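Cooking for One, Together: an interview with Tharushi Kumarasinghe

Published 24 August 2026

The Thambiah Foundation has supported community meals since its early years, but its home cookery service is more recent. The service teaches people who have begun to live alone, often after a bereavement, how to shop and cook for a single household. Its head, Tharushi Kumarasinghe, met us at the Foundation's offices to speak about the work so far and the plans for the coming winter.

Ms Kumarasinghe trained as a dietitian and spent much of her career in hospital wards. She recalls that discharge letters often told patients to eat well and said little more. "A man of 85 would go home to a kitchen his wife had run for most of their marriage," she says. "He had a leaflet about fibre. He did not know how long to boil an egg."

The first course had eight places and was filled by word of mouth. The service now reaches 70 households a year, and each person is visited at home before joining a group. The visit is informal. Staff ask what is eaten on an ordinary day, which shops can be reached on foot and whether the cooker is used at all.

"Toast is the most common answer," Ms Kumarasinghe says. "We do not tell people to stop eating toast. We ask what might go on it - sardines, beans, a poached egg - and the first lesson often begins there."

Small appliances feature strongly in the teaching. Many members are reluctant to heat a full oven for one portion, and some find it hard to bend to a low door. The course therefore includes four sessions on worktop cooking, led by Osian Harries, a former school cook. 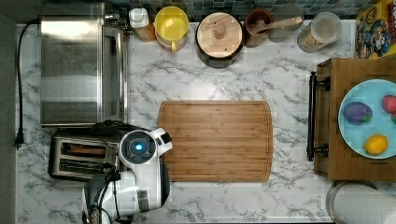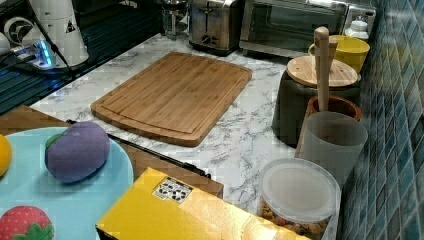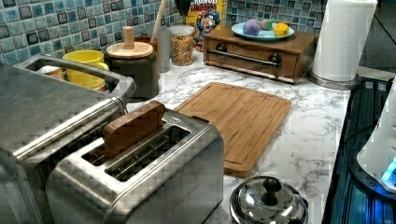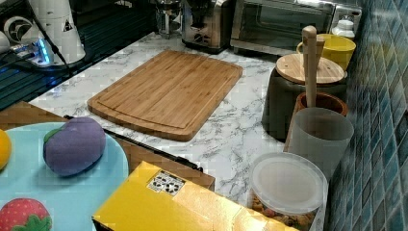
Worktop cooking: a toaster, a toaster oven and a bamboo chopping board.

Shopping and waste

The second half of the course deals with buying food. Ms Kumarasinghe is critical of pack sizes, which she believes work against anyone living alone. Members are shown how to divide mince before freezing it, how to keep half a cabbage, and how to ask at a counter for a single chop without embarrassment.

"There is some shame in buying very little," she says. "One lady told us she bought two of everything for a year so that the till assistant would not guess."

Each member receives a food allowance of 40 pounds for the length of the course. The sum was set after a review by Malsha Biswas, who manages the Foundation's grants, and it has not been raised since. Ms Kumarasinghe accepts that it no longer goes as far as it did and has asked for it to be looked at again in November.

Measuring the result

The service weighs nobody and keeps no record of calories. Members are telephoned three months after the final session and asked what they cooked that week. Svend Dalsgaard, who makes most of the calls, also asks whether they have eaten with anyone else.

Ms Kumarasinghe regards the second question as the more useful one. Several groups have continued to meet for lunch in one another's homes, and the Kirnitz Road group has produced a recipe booklet, of which 800 copies have been printed. Its leek and potato soup is given in quantities for one, with a note on doubling it for a visitor.

Asked what she cooks for herself, Ms Kumarasinghe names dhal with rice, and an omelette when she is late home. "I was taught by my grandmother, who never owned a set of scales," she says. "I still cannot give anyone the recipe for the dhal. Mr Harries has asked twice."

Applications for the winter course may be made by letter or telephone, or through a surgery.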